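Print this page | E-mail this article

The trouble with gripper bake-offs

Every June the comparison charts come out, and every June I am asked which soft finger is the best one. I have spent 21 days with two of them, the Otska and the Tasix, and my answer is that the charts are measuring the wrong thing.

Take the usual test. A finger set is bolted on, a foam block is put in the same spot, and the arm picks it up 1000 times. Both makers print the result in large type. I don't doubt the figure. I doubt that it tells a buyer much, when the block never changes, the table is bare and the lights stay put.

A hand-held gripper is a cheap way out of that. You carry the fingers to the objects, on a table with a mug and books and whatever else people leave on it, and you find out how much room the tips need before they close. A water bottle is a better exam than foam. It is clear, so the camera sees straight through parts of it, and the shoulder tapers, so the height of your grasp matters.

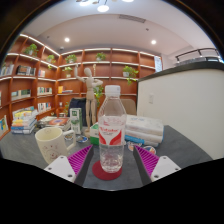 Tươi Thân disagrees with me on this. Her view, put to me at some length, is that a person holding the tool corrects for bad fingers without noticing, and that the makers' 1000 picks are at least honest about what is moving the arm. Give two grippers to a patient operator, she says, and both will look fine.

She has a point, and it bothers me more than the sales talk does. My wrist did a lot of the work in those 21 days. With the Tasix I learned to come in lower, and by the second week I had stopped writing that down as a fault. So I would ask for both: the hand-held session first, then the same fingers on an arm, same clutter, with 20 objects that the maker did not choose. Seven would do if money is short - but let them be awkward ones.

Until someone publishes that, I can't see paying extra for a rib pattern. The Inga controller people at Dastdale tell me a fairer test is on its way. They told me so last June as well.

Contact the editor | Copyright 1 Jul 2023 | Back to top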